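Netside Support Desk
Ticket 54: Teardown cell, drive swap keeps failing
Status: Open
Opened: November 4, 2018

Hi all, me again. Short version: the arm still can't do the drive swap on the desktop cases, and I've used up most of my own ideas. The swap is the chore I'd most like to hand over, because our refurb bench does it all day long and it's dull as anything. Grarik suggested I log each attempt properly this time (fair enough!), so here goes.
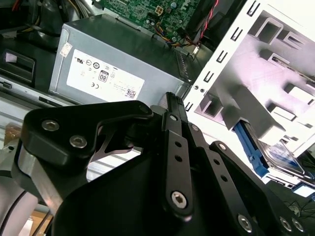
Nyokabi Masanja
Bench Technician, Rugemalira

Attempt 1. Default approach, straight down toward the drive cage. The planner wouldn't commit to a path. I reckon the bright bare metal on the cage is confusing the depth readings, so I've got it down as a lighting problem for now.

Attempt 2. Dimmed the bench lamp and re-ran. Better! It planned a path and got to the blue latch, then closed a few millimetres to one side of it. Re-zeroed the wrist and got the same miss.

Attempt 4 (I skipped writing up 3, I'd left the old tool offset loaded, my fault). Slower approach, new offset. It pinched the latch and let go again as soon as it started to pull. Grip force was at the default, and I'm a bit nervous about cranking it up near blue plastic.

The cabling is my other worry. I can shove a bundle of wires aside with the back of my hand without thinking about it, and the arm treats the whole lot as a solid wall or as nothing at all, depending on its mood.

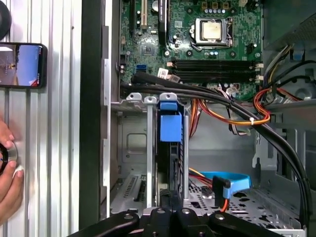

Endang Santoso
Hi Nyokabi, thanks for the log, much easier to follow. Leave the force alone for now. A miss that survives re-zeroing usually means the hand-eye calibration has drifted, so please redo that with 5 poses and send me the residuals. On cables, the planner has no notion of soft objects. Trirkberg have been asking for the same thing since May and I can't promise a date. Most sites let a person clear the wires and leave the arm the pull.

Nyokabi Masanja
Ta, will redo the calibration after lunch. Clearing the wires by hand is half the job though, so I'm not sure what I'd be saving! Keep the ticket open please and I'll post the residuals when I have them.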